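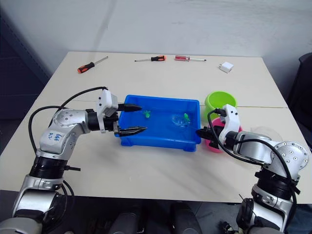

Vustgate Robotics, Unit 3: Comparing gripper fingers on a wet transfer task
Course handout, revised 19 February 2020

1. Purpose

The unit compares two finger types on the same pair of arms. The Henano finger is smooth. The Xia finger has a textured contact face. Both are fitted to the same gripper body and driven by the same controller, so the drive is not a variable. Students who did the dry block exercise in Unit 2 will know the logging procedure, and it is not repeated in these notes.

2. The task

The arm picks up a toy net, lifts a green fish out of shallow water in a blue tray, and moves it to a bucket. The load is small. The difficulty lies in the handle, a slender cylinder gripped at one end with the hoop at the other. Any force on the hoop acts through the full length of the handle and tends to turn it between the fingers. Drag in the water adds to this, and changes direction when the net is reversed.

A grip can therefore fail in two ways. In axial slip the handle slides along its own length. In rotational slip it stays in place but rolls, and the mouth of the hoop tips. Record the two separately. Rotational slip is the more common on smooth fingers and is easily missed from the head camera.
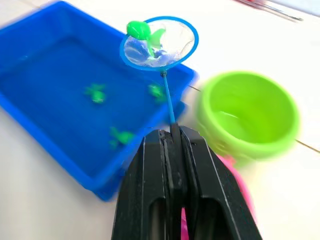

Fig. 1. Wrist view, net gripped by the lower end of the handle, one fish in the mesh.

3. Procedure

Set the controller loop to 200 Hz for both finger types. Leave the closing force at its default value. Each pair of students completes 20 attempts with one finger type, changes the fingers, and completes a further 20. Reset the tray between attempts and return the net to its starting angle.

An attempt counts as a success when a fish is released into the bucket. A fish dropped back into the tray is a failure, even if it is caught again afterwards. Do not adjust the grip by hand during an attempt — stop, log it as void and repeat.

Both camera streams are saved. The head view is used to judge the approach and the clearance between the arms. The wrist view is used to judge slip.
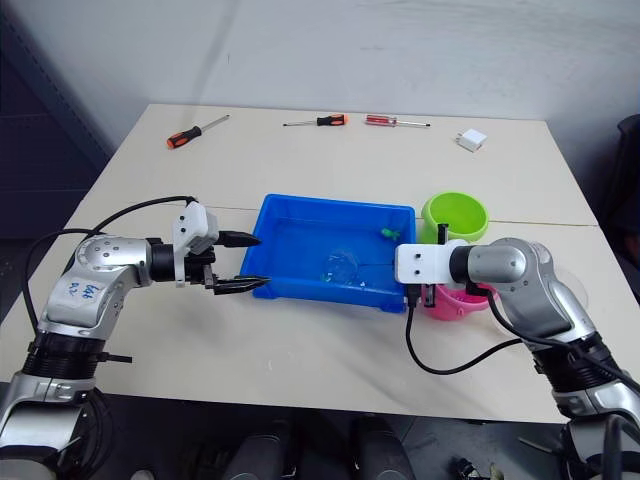
A comment from the Sundthorpe group was that the two finger types ought to be compared at equal contact pressure, and that leaving the closing force alone favours whichever pad has the smaller contact area. The point is a fair one. Pairs with time left may repeat the set with the force scaled to pad area, and should report it in a separate table.

4. Reading the results

The log from the June trial holds 346 valid attempts and is in the unit folder. Plot success against handle angle at the moment of closing, one curve per finger type. Do not pool the two. Where the curves cross, look at the wrist recordings on either side of the crossing before offering an explanation.

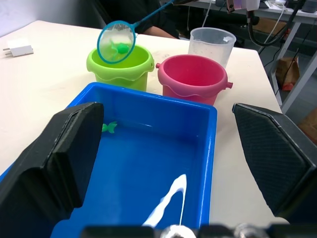 Should the fingers be dried between attempts?
Only when they are changed over. Water on the pads is part of the test condition, and drying them at irregular intervals would add a variable that the log does not record.

5. To hand in

One plot, one table of slip types, and a page of discussion. State which camera view each slip judgement was made from. Void attempts are listed but left out of the success rate.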